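The Trilden cell

The left arm had been dropping plates since March, and Reinholz had sent three people to explain why it wasn't.

Aba Acheampong had read all three reports. The first blamed the plates. The second blamed the floor. The third, which ran longest and had a diagram, said the arm was within tolerance and recommended a service contract. She put them in the drawer under the bench and got out a hex key.

"They recalibrated it," Lenska said from the doorway. He ran the building and liked to be told things were finished. "It's in the log. Sixty cycles, no faults."

"Sixty cycles of what?"

"Of plates, I suppose."

She doubted that. The log said the gripper had closed sixty times. It didn't say on what, and a gripper closing on air will report a clean cycle every time if you let it grade its own work.

She had the maintenance file open on the laptop. Whoever put it together had filed the last inspection between the torque table and a page of somebody's phone numbers. 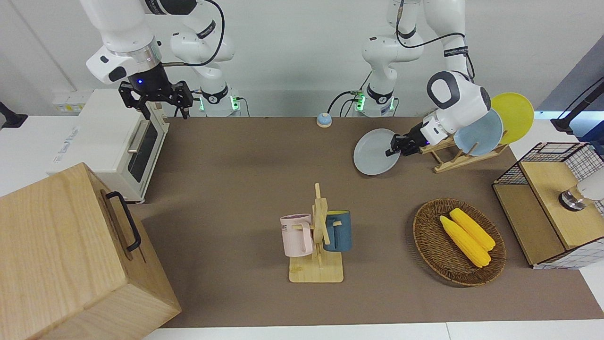 Trilden cell, plate station. Left arm at the rim of the white plate.

"Looks fine to me," Lenska said, leaning in.

"It always looks fine at the rim."

She stopped the cell, locked it out, and hung the tag where he couldn't pretend not to see it. Then she took hold of the left wrist with both hands and rocked it. The good one, on the right arm, had felt like pushing on a wall. She rocked the left again, slower, with her eyes shut. There was a tick in it, small as a watch.

"Did you hear that?"

"No."

"No," she said. "Neither did the log."

The cover came away after two screws and some bad language. Reinholz had fitted a new Tastell coupling in the spring and billed for it, and the coupling was there, she would give them that. It was even the right size. But the clamp bolt turned under her fingers — her bare fingers, no key on it — and kept turning. Somebody had started it by hand, meant to come back, and gone to lunch.

Lenska looked at the bolt in her palm. "So that's it? That's the whole thing?"

"It's a loose bolt. I don't know yet that it's the whole thing."

"The last man was very sure."

"I read him."

She cleaned the threads, put the bolt back with a drop of locking compound, and pulled it down with the torque wrench until it clicked. She drew a line of paint across the head so that the next person could see whether it had moved. Then she rocked the wrist. Nothing. She didn't trust nothing, so she rocked it again.

It was past six when the compound had set and she took the tag off. She ran the arm at quarter speed on one plate. It took the rim, lifted, crossed, and set the plate down. She ran it again. Lenska clapped his hands together once and said he would tell Reinholz it was closed.

"Tell them it's open," she said. "It's done two."

"How many do you want?"

She scrolled back through the log to the last plate that had hit the floor. The count beside it was 397.

"More than that," she said, and pulled up a stool.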